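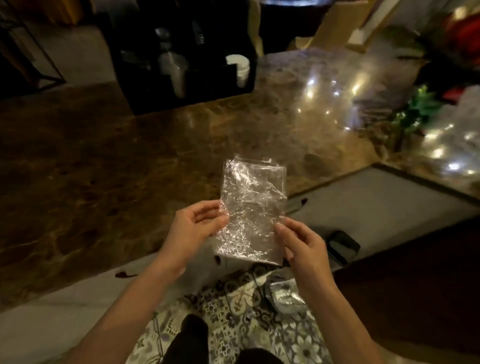 Clear plastic bag in both hands, brown marble underneath.

6/3/26
By Baltasar Esteban

A small gallery for the perception side of Itby, our hand tracker! Clear plastic is my favorite problem right now — the depth map goes to mush, and every highlight looks like an edge. I labeled 518 clips myself (up to 60 a night, with a lot of coffee).

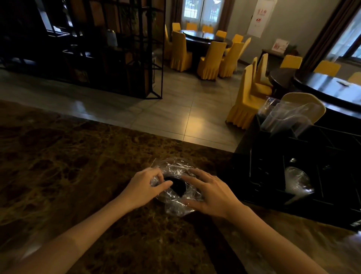
The new build masks the glare first and then fits the fingers, so the planner gets a grip point it can use. It still runs at only 8 updates a second, and I'd love to double that by July.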